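Call for Reviewers and Festival Jurors: Joteo Shorts and Interactive Program

Joteo is an online magazine covering short films, games and virtual reality work shown at small festivals. We are looking for 9 freelance reviewers for this year's Stestora festival, plus a small audience jury for the interactive section. The work runs through April. You can apply for either one or for both.

Reviewers will see films in the main program and write at least four pieces during the festival. Most run to 599 words or less, a limit our readers have gotten used to and our editors enforce. One longer essay of up to 2000 words is assigned to each reviewer after the closing night. Pay is per piece, and the rate sheet goes out with the first reply.

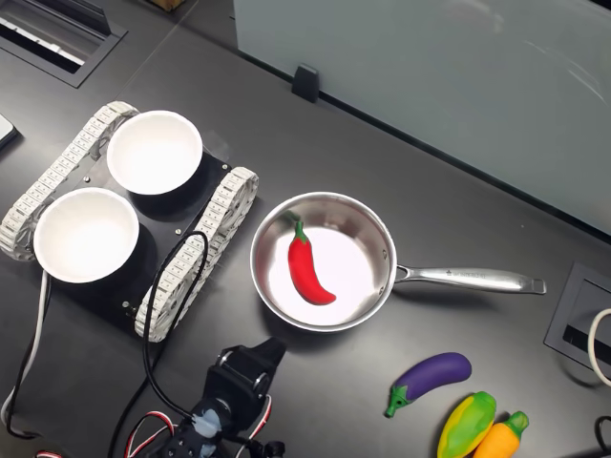 Bowls, saucepan and toy vegetables on the tabletop.

We do not ask for a film degree or a long list of bylines. We do ask for clear sentences and an opinion you can back up with something that happens on screen. If you have only written about movies on your own site, send us that. Reviewers need to be in town for the full run of the festival, since many of the shorts are shown once and screeners are not provided. Press passes are covered. Travel and lodging are not.

Hiba Haddadin edits the film reviews and will be your main contact. Drafts are due by 9 in the morning after a screening. She returns edits the same day, and we expect a final version by evening.
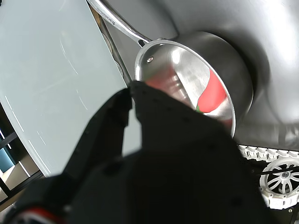

The audience jury has 20 seats and works separately from the reviewers. Jurors watch the full interactive section, including the headset pieces in the Twal room, and vote on one prize. Anas Sabbagh runs the discussion and will want specifics — how an object is lit, what a reflection does, when the sound drops out. Something as small as the pink tint a red object leaves on the inside of a steel pan is a fair thing to bring up if it changed how you read a shot. Jurors are not paid but get a pass to all screenings.

Jurors must be 18 or older and must not have worked on any title in the section. Some of the headset pieces involve fast movement, so tell us ahead of time if that is a problem for you. Seated versions are available for most of them.

To apply as a reviewer, send two writing samples and a short note about a film you changed your mind on. To apply for the jury, send one paragraph on the last thing you watched or played. Put "reviewer," "jury" or "both" in the subject line and address it to Candela Quintana at the Joteo office. Plain text or PDF only, please. We reply to everyone, but it can take a couple of weeks.

Applications close at 5 p.m. on the last day of March.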